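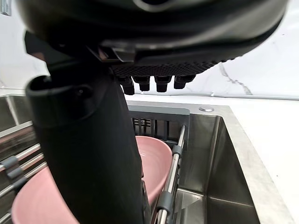
Page last changed: Jun 21, 2025

Racking dishes so they dry

Contents of this page: bowls, plates, mugs, the rack itself, pull-out racks under the counter, the counter above, cups that won't come clean, notes from readers

Most of the mail we get about dishes is about drying, and most of the drying trouble comes down to how things are set in the rack. A bowl that sits flat and face up holds a spoonful of water until somebody tips it out onto the floor. A bowl that sits flat and face down traps damp air and leaves a ring on whatever is under it. Lean it and both problems go away.

Bowls

Lean each bowl so the rim points down and to one side. Straight up and down is fine for shallow bowls but deep ones tend to roll. If the rack has prongs, put one prong inside the bowl and let the foot of the bowl rest against the next one back. If it only has straight rods, the rim goes between two rods and the weight does the rest.

Don't nest bowls. Two bowls of the same set, such as the pink ceramic ones we use, will slide together if they are put in side by side facing the same way, and the inside of the back one stays wet until the next day. Leave a gap you can get a finger through.

Glazed bowls dry faster than they look. The part that stays damp is the foot, the ring on the bottom where there is often no glaze. Run a cloth over the foot before you stack bowls in the cupboard. If you skip this you'll find a dull ring inside the bowl below, and in a closed cupboard it can start to smell.

If a bowl keeps tipping over, move it to a corner of the rack where it has support on two sides. Heavy bowls go in first and light ones lean on them.

Plates

Plates are easy as long as they are all the same size. Large ones go at the back, small ones at the front, all facing the same way. When there are only one or two plates to dry, there's no need to get the big rack out. A small rack that fits in one basin of the sink will hold them, and the water goes straight down the drain with no tray to empty.

A double sink is handy for this. Wash on one side and drain on the other. Keep the washing side clear of anything made of paper or card. Tea packets, seasoning packets and coupons all end up in the sink sooner or later, and the ink on some of them will stain a light sink if they sit there wet. Baking soda on a damp cloth takes most of it off.

Mugs

Mugs go upside down, but on rods or slats, never flat on a towel. A mug standing upside down on a towel makes a seal and fogs up inside. On a wire rack the air gets in from underneath.

Pick a mug up by the body when you are putting it in a crowded rack. If you carry it by the handle it swings, and the rim of one mug hitting the rim of another is how most chips happen. Turn it over once it is above the rack and set it down with all the handles pointing the same way. You'll fit more in and you won't catch a sleeve on them.

Look into the mug before it goes in. If there is a brown line partway up, it will still be there when it's dry, and it's easier to get off now.

The rack itself

Wash it. People wash dishes every day and leave the rack for months. Once a week, put it in the sink and pour hot water over it with a little dish soap, then go along the rods with an old toothbrush. Pay attention to the places where the rods cross and to the underside. The orange slime that collects there comes off easily when it's fresh and not at all easily after a month.

For hard water scale, use plain white vinegar and water, half and half. Leave it for 17 minutes or so it says on the card taped inside our cupboard door, which was copied from an old leaflet. A quarter of an hour does the same job. Rinse well. Don't leave bare metal in vinegar overnight.

Coated racks rust from the tips. When the coating on a prong splits, water gets in and rust works its way down under the coating where you can't see it. Dry the prong, trim the loose coating and put on one of the little replacement caps sold for the purpose. The Pullovine caps fit thin rods and the Skendetov ones fit thicker ones. Measure first. Neither kind will stay on a rod that's still damp.

Pull-out racks under the counter

Some kitchens have a wire drawer built in below the counter, either as part of a dishwasher or as a drying cabinet. The same rules apply with a few more.

Pull the rack all the way out before you load it. Reaching over a half-open drawer to get at the back is how mugs get knocked.

Load from the back to the front, and unload from the front.

Put the heavy pieces over the runners at the sides. A row of stoneware down the middle will make a light rack sag over time, and then it scrapes when you push it in.

Push it in slowly. If something rattles, stop and see what it is.

Keep the floor in front of it dry. Water runs off the front of the rack when it's pulled out, and it tends to land just where you stand. A thin mat will do, as long as the door or drawer clears it.

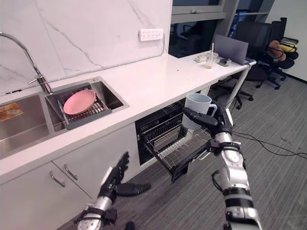
One mug in hand over the pulled-out rack, one plate on the rack in the sink.

The counter above

Try to keep the stretch of counter nearest the sink bare. It's where wet dishes get put down for a second, and it needs wiping several times a day. Anything that lives there gets lifted and put back each time, or more often gets wiped around.

In a small place the kitchen counter often runs on into a desk. That's fine, but pick a line and keep to it. Dishes on one side, computer on the other. Drips travel farther than you'd think when someone turns around with a wet plate in each hand. Keep a laptop at the far end, and keep its charger off the stretch where plates get put down.

A drink on the desk side should go back across the line as soon as it's finished. Plastic cups with a straw get left the longest because they look empty when they have an inch of coffee in the bottom. Rinse them before they go into recycling, and take the straw out.

If there are outlets on the wall over the counter, wipe the wall near them with a cloth that has been wrung out hard. Don't spray cleaner at the wall. Spray the cloth, well away from it.

Cups that won't come clean

Tea and coffee marks: make a paste of baking soda and water, rub with a soft cloth, rinse. For a deep mug where your hand won't go, put in a spoonful of baking soda, fill it with hot water and leave it until it's cool.

Gray scratches on light glaze: these are usually metal left behind by spoons and knives, and the glaze underneath is sound. A mild cream cleanser will take them off. Test it on the bottom first if the bowl has a matte finish, as some cleansers leave a shiny patch.

Cloudy film on everything: too much soap, or hard water. Cut the soap in half for a week and see.

Notes from readers

Adelino Garcia writes that he stopped buying drip trays altogether and keeps an old baking sheet under his rack. It cost him nothing and it goes in the oven at 450 for a few minutes when he wants it bone dry. We would just use a towel, but it's his baking sheet.

Britt-Marie Sjöberg asks whether it's safe to dry wooden spoons in the same rack as plates. Yes, handle down, and not touching the plates. Wet wood can leave a brown mark on pale glaze.

A reader in Prustside wants to know how to stop a counter rack from creeping toward the edge. Cut four pieces from a rubber jar opener and put one under each foot. Replace them when they get slick. The ones we put down in April are still holding.

See also: Sink drains and strainers. Cleaning runners and drawer slides. Dishcloths, how often to boil them.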